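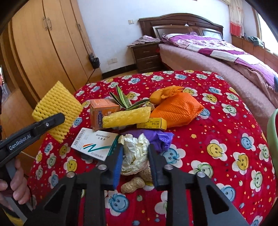

Household packaging

Encyclopedia > Home and Living > Materials > Household packaging

Contents History Common types Sorting Reuse See also

Household packaging is the collective name for the bags, boxes, nets and wraps that enter a home around something else and then stay. The term covers retail packaging, shipping material and the gray area in between, such as the foam sleeve that came around a pear and has now outlived it by two years. Packaging of this kind is usually light, bulky and hard to throw away without a small feeling of guilt, and it is commonly stored inside more packaging.

History

Before cheap plastics, most homes kept paper, string and tins. String was saved in balls, paper was ironed flat, and a good tin could be handed down with its original cookies long forgotten. Plastic bags changed the scale of the habit. A paper bag wears out and excuses its owner from further decisions, while a plastic one can be crumpled, flattened and crumpled again for most of a marriage.

The domestic historian Nesrin Aksoy calls the period that followed "the age of the bag of bags." Her survey of homes in the town of Idley logged 2419 pieces of stored packaging in 34 households. Only five of those households described themselves as people who kept things.

Common types

Plastic bags. The most numerous type. White and off-white bags are the standard, and few are ever folded. The triangle fold, in which a bag is flattened into a strip and turned over on itself until it forms a neat packet, has many admirers and few practitioners.

Foam net sleeves. Stretchy tubes of ribbed foam mesh used to stop fruit from bruising, often yellow or white. A sleeve weighs almost nothing and springs back to shape when squeezed, so it takes up the same room in the trash as it did in the bowl. Secondhand uses include glasses, candles and Christmas ornaments.

Bubble wrap. Sheets of plastic film with trapped air, clear or tinted. It stores best as a roll. Its working life depends on how many children live in the house and, in Aksoy's findings, on how many adults are waiting for a phone call.

Mesh bags. Sold around onions, oranges and toys. The mesh lets air through and shows what is inside, two qualities that make it the only type routinely reused on purpose.

Cardboard boxes. Kept for returns, for moving, and because they are good boxes. Small printed boxes tend to survive longest, being too nice to crush and too small to hold anything.

Cloth bundles. A square of fabric tied at the top is among the oldest forms of wrapping and still one of the tidiest. It is also the one type that can go through the laundry.

Sorting

Most guides advise emptying the whole supply onto a bed, where a bright quilt or sheet makes pale and see-through pieces easier to find. The bed has the further advantage that the job must be finished before anyone can sleep in it - a principle known as the Strebel deadline, after the household writer Luzius Strebel, who started one such sort at 11 on a Saturday night and has advised against it ever since.

Pieces are grouped by material first and by size second. Soft plastics, foam and cardboard generally go to different places, and local rules vary enough that a sorter who moves across a county line may have to learn the subject over again. Boxes are flattened last, as they are useful for holding the other groups.

Reuse

Strebel's rule is to keep what would be used within a season and let the rest go. Critics point out that every season contains a birthday, a move or a broken plate, and that by this standard nothing leaves.

See also

Drawer, miscellaneous
Gift wrap
String too short to use

Contact the editors | Copyright Grovow Household Encyclopedia | Back to top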